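Frequently asked questions: showing the two-arm bench a task by remote control

These answers are for people who come to Rondport to guide the arms for the first time, and for those who come back after a long break and have forgotten half of it. Please read them before your first session. They are not long.

Do I need to know programming?

No. You hold the two leader handles, you move your hands, and the arms on the bench follow. The recording software is started for you. The only things you must learn are the start pedal, the stop pedal and the red button on the wall.

What is the task this month?

In June we are teaching the arms to plug a charging cable into a telephone. One arm holds the telephone, the other takes the cable by its end and brings it to the port. We call this task Berkell, and you will see this name on the session sheet. It sounds small, but it is the most difficult task we have asked of guests until now, so please don't be sad if the first tries go badly.

Why so much attention to where the cable lies?

The cable is never in the same place for two tries, and we want it like this. If it always began in the same position, the robot would learn the position and would not learn to look for the cable. So before every try you lay it again on the table: sometimes in a loop, sometimes stretched, sometimes with the end turned away from you. Only the plug in the power strip stays as it is.

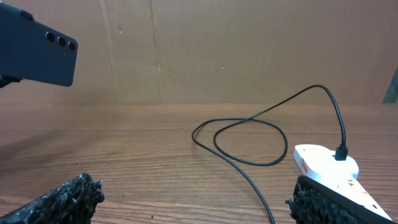 The cable on the table, seen from the wrist camera, with the fingers open.

Which camera view should I follow?

You have the wrist views and one view from the head. Most beginners look only at the head view, as it feels more natural. For bringing the arms near to each other this is good. For closing the fingers it is not enough, and I ask you to change to the wrist view before you grip. After a few tries your eyes will go between them without thinking.

How many demonstrations do I have to make?

A normal session has 104 tries, divided in two halves with a pause between them. For the whole task we want 336 good ones, from several people. You are not expected to reach the full number of your session on the first day. A tired person makes nervous movements, and the robot learns these too. Stop when you feel it in your shoulders.

What counts as a good demonstration?

The movement should be calm and continuous, and it should end with the connector fully in. It does not need to be quick. A small correction in the middle is welcome – if the tip touches beside the port and you pull back and try again, please keep the recording. The robot must see how a person comes out of a small mistake. What we throw away is a try where the telephone falls, where the cable is pulled hard, or where you waited a long time without moving.

Where exactly should I grip the cable?

Close behind the connector, so that it stands up stiff from the fingers. If you take it too low, the end bends away when it touches the telephone and you will chase it for a long time. Bring the connector under the telephone first, let both arms become still, and only then go up.
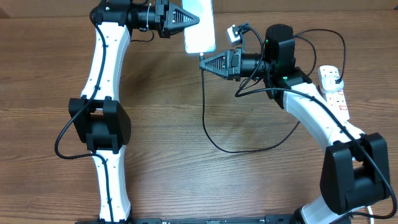 Fermín Herrera
Operator training, Rondport

Can I move both arms at the same time?

Yes, but not during the last part. In the approach you can move both, and it saves time. When the connector is near the port, keep the arm with the telephone quiet and work only with the other. Two moving hands are hard to correct from a screen, even for people who have done it for years. I still get it wrong when I am in a hurry.

Why can I not feel anything in the handles?

The handles send your movement to the arms, but they don't send the force back to you. You must read the force with your eyes. If the cable begins to bend below the connector, you are pushing too much or you are not straight. Go down a little, turn the wrist and try again.

Is there another way, by touching the robot directly?

There is. On the Mwakyusa bench in the next room you take the arm in your own hands and lead it through the movement. It is pleasant to learn and you feel the contact very well. With two arms and a soft cable, though, one person doesn't have enough hands, and your body also comes in front of the cameras. For this reason Berkell is done only by remote control.

What should I do if the cables of the arms catch on something?

Press the stop pedal and call one of us. Please don't free them while the motors are on, also when it looks easy. It takes us a minute and the try is simply marked as cancelled.

What do I write on the session sheet?

Your initials, the first and last try number, and every try you want removed. If something felt strange, write this too, in any words you like. "Left hand slow after the pause" is already useful for Wundley, who keep the arms in order for us.

How long before the robot can do it alone?

After a group of sessions the training takes 6 hours on our computer, and the next morning we let it try. You may come and watch. Ask at the desk for the time, as the bench is often moved to another task in the afternoon.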